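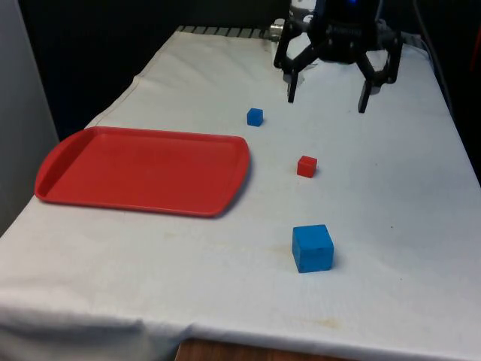 Session 3: Comparing Two Grippers on the Cube Bench

Course handout, Laboratory Methods in Robot Handling
Prepared by Zuzana Šťastný, with corrections from Aoi Nakajima
Revised 12 August 2022

Welcome back, everybody, and thank you for the thoughtful write-ups on calibration (I read every one, even the two that came in as photos of notebook pages). This session is the one most people sign up for, because you finally get to pick things up. You will run the same small job with two different grippers and then write a fair comparison, and the word "fair" is going to take up most of these notes.

The two grippers

We use the Iltar and the Bollow. Both have two fingers and both bolt to the same wrist plate, and there the family resemblance pretty much ends. The Iltar is a linkage gripper, so its fingers swing as they close and the tips travel along a curve. The Bollow slides its fingers straight toward each other on a rail. Students nearly always like the Bollow better in the first ten minutes since it does what your eye expects, and quite a few have changed their minds by the end of the afternoon. I don't mind which way you go, as long as your log backs you up.

Please remember from the lecture that with swinging fingers the tip height depends on the opening. If you line up with the jaw wide open and then close on a cube, the tips end up at a different height from where they started. How much different is something you will measure yourselves in Part A.

The job

Everything happens on the white cloth, with the red tray lying lengthwise on the left and the cubes to the right of it. There are two small cubes, one blue and one red, and a larger blue one. At the start the small blue cube goes farthest back, the small red one in the middle, and the large blue one nearest the front, so that they make a loose diagonal. The job is to put all three into the tray, one at a time, starting from the back and working forward.

You'll notice that the back cube sits rather close to the corner of the tray. I like it there! It makes you think about where the left finger is going to be when the jaw is open, and a wide jaw that felt like a generous safety margin over the red cube can feel very different next to a raised rim. Keep the layout as it is for both grippers, even if you are sure that one of them would be happier with a little more room.

A word about the cloth. It wrinkles, and a cube standing on a crease leans. Smooth it with the flat of your hand before each block of trials, and don't pull it from the front, or the tray will come along with it. The old stains are handy for putting the large cube back in nearly the same spot, and Aoi swears by the smudge on its left. If the cloth gets changed for a clean one, start a new block in your log.

Part A. Tip height

Take the tray and cubes off. Bring the open gripper down slowly until the tips are a little above the cloth, and write down the arm height from the Vávra controller. Close the jaw in even steps, and at each step measure the gap between tip and cloth with the feeler strips. Do this for both grippers and plot both curves on one sheet. You should be able to say in a sentence or two what the curve means for a small cube compared with the large one.

Part B. Twenty-one trials each

Put the layout back. Each gripper gets 21 trials, where one trial is one complete job of three cubes. Keep the speed at 200 on the controller dial the whole way through, and use the same closing force setting for all three cubes. I know it is tempting to raise the force for the large one - please resist, and put your thoughts about it in the discussion section.

For every cube write down one of these:

clean: picked up and placed inside the tray
shifted: picked up, but the cube turned or slid as the jaw closed
dropped: lifted and lost before the tray
missed: never left the cloth
rim: cube or finger touched the rim of the tray

If two of them apply, write both. Last April a group invented a sixth label of their own, "sort of," and then couldn't remember what they had meant by it when they sat down to write.

Part C. Looking at the Helora log

The Helora software stores finger position and motor current for the whole run. For practice I have put a shared log in the course folder with 1,926 closing events from earlier groups. Plot the current for the clean ones first and get a feeling for the shape, then go looking for the shifted ones. Some are easy to spot and some look exactly like a clean grip, and I would love to read your ideas on why.

Swapping grippers

Park the arm, press the stop, and wait for the controller to show IDLE before you touch the wrist. Support the gripper from below with one hand while you loosen the bolts. Check that no cable is pinched when you turn the wrist by hand afterward. Then redo the tool offset, all of it, including the angle. A comparison made with the wrong offset is mostly a comparison of offsets, and we have graded several of those.

What to hand in

One report per pair, four pages at most, with the two curves from Part A, the full trial table, and one plot from Part C. In the discussion, say which gripper you would choose for this job and then which you would choose if the tray were moved to the far side of the cubes. Raw logs go in the folder under your pair number.

Reading for next time: the chapter on compliant fingertips, up to the section on suction.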